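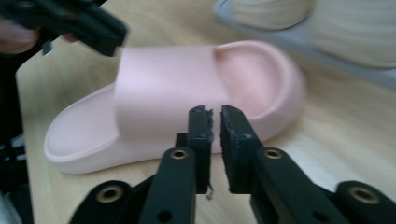 3.2 Collecting the shoe rack demonstrations

All demonstrations for the footwear task were given by hand. The operator stands at one side of the table with a hand-held gripper in each hand and carries out the task directly, with no robot arm in the loop. We compared this method with remote control of the arms in an earlier round at the Trernbridge site. Remote control gave usable arm paths but slow ones, and operators tended to stop before each grasp to check the distance on a screen. With the hand-held tools the operator looks at the shoe itself.

The task uses a small white two-level rack and slide slippers with a wide single strap. A demonstration begins with the slippers lying apart on the table and ends when both stand on the rack as a pair, toes to the front. Starting positions were drawn from a list made by the Flirkar planning tool, which also sets the heading of each slipper. A slipper may start on its sole or on its side. The second case is harder, as the operator has to choose between gripping the strap and gripping the edge of the sole, and the choice decides whether the slipper must be turned in the air or passed to the other gripper.

Each gripper has two parallel fingers driven by a simple linkage, and the inner face of each finger is covered with soft padding. A camera on the tool looks out past the fingertips.

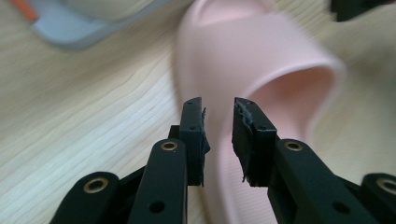 Grip width is recorded together with the pose of the tool, and both are resampled to 30 Hz before training. Padding wear was not corrected for in the data. Torn padding changes the width at which contact first occurs, and a policy trained on measured width alone may carry this offset over to the robot – we return to this point in Section 5. The robot fingers have the same shape as those on the hand-held tools, so no mapping between hands is needed.

Operators were asked to keep a steady pace and to leave failed grasps in the recording if they could recover from them. A demonstration was dropped only when a slipper left the table or when tracking was lost on either tool. After this step 358 demonstrations remained, given by 4 operators. The Tula set, collected earlier with a single gripper, was kept apart and is used only for the comparison with the baseline of the Bezerra project.

In addition to the views from the tools, a third view was recorded from head height. It shows both grippers and the rack together and was used to label the order in which the slippers were picked up. It is not given to the policy.
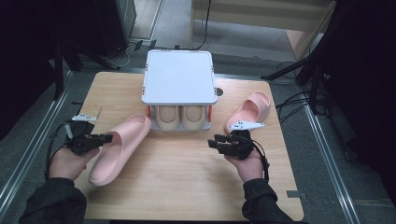

Figure 5. Head-height view of the work table, with a hand-held gripper in each hand, two pink slippers on the tabletop and the white rack near the far edge.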